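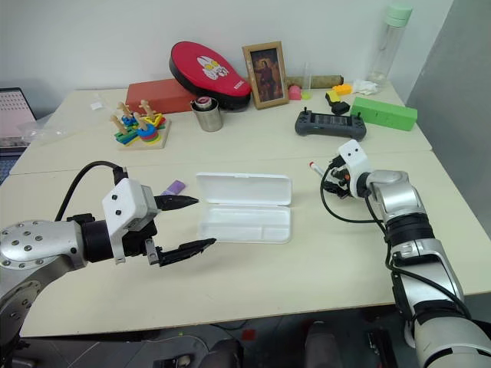
5/8/19

Day 13 of the tidying job and the arms are still on pens. Pick up pen, put pen in white case, and one fine day, shut the case. My niece mastered this before she could say her own last name, and she did it while eating a cracker.

I shouldn't be snide. I took the job at Cilach because I hate tidying, and I told them so in the interview. They seemed to think that was a qualification. Everyone there wants the same thing I want, a machine that will go through my kitchen drawer while I lie on the couch. We've had Allis (that's the software, not a woman, as I keep having to tell my mother) for most of a year, and what she can do as of this afternoon is hold a pen-sized thing and think it over.

The table is a fair copy of my own desk, which was upsetting. Stacking toy, roll of tape sitting on a steel cup, crumpled tissue, a crumpled plastic bag, a handheld controller. I know exactly how that happens to a table. It's the bag that worries me. A block is a block from any side, but a clear bag is mostly a rumor, and I've watched the left gripper close on the air beside one with total confidence. The tape makes me nervous too. I would pick it up without looking. Allis would have the cup over.

Someone sent around the Welar brochure at lunch. It promises a home unit that does "all light chores" and shows a spotless living room, so I suppose its chore was standing there. Ours will need 1000 clean runs on the case alone before we're allowed to move on to the stacking toy. Today we logged seven. I did the arithmetic on a napkin and then threw the napkin away by hand, in under a second, like a genius.

The target for November is the whole table cleared, no help. I bet a sandwich against it and I'd be glad to lose. If they'd asked me about vacuuming I'd have bet the other way, but floors are flat and don't have lids.

Came home and looked at the drawer. Closed the drawer. Need to buy dish soap, and call the landlord about the fan again.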